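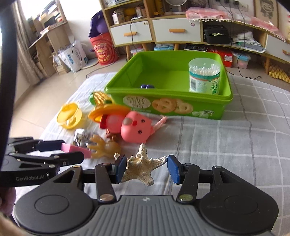 So where do you start when the small stuff has taken over?

"With one box. Everything homeless goes in it, and then you look at what you've got."

Hanane Bensaid told me this over tea, at a time of the morning when I'm rarely much use. She writes the tidying column for Korkum, and I'd gone round hoping she would shame me into sorting out my own flat (she didn't, she gave me cake). Her favourite container is a bright green biscuit box, the kind with cookies printed on the front. "I've bought proper ones. I went back to the biscuits!"

Cotton swabs, she says, stay in their clear jar and go in standing up. Toys are harder. There's a corn cob, there are grapes, there's a yellow pot with two handles, and she likes to lay the lot out on a blanket before deciding anything. 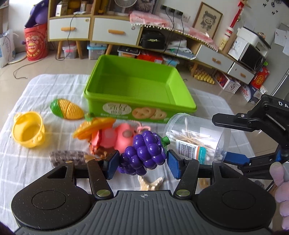
The trouble with starfish

I asked about the odd things, the ones that don't belong to any set. "Oh, the starfish," she said, and laughed for quite a while. Her friend Li-hua Yip thinks it should go on a shelf. Hanane puts it in the box with the swabs and changes her mind every November.

Drawers are for dull things, in her view, and the tops of shelves always fill up whatever you do. Fans, mostly, in her experience, and bags. She once had 303 replies to a column on that very subject, and two of them were rude. 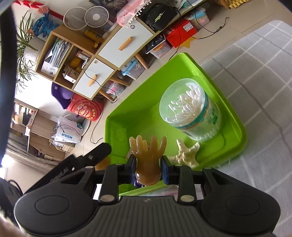

What she'd do with mine

I showed her my kitchen drawer on my phone. She was quiet for a bit, then asked whether I ate many biscuits.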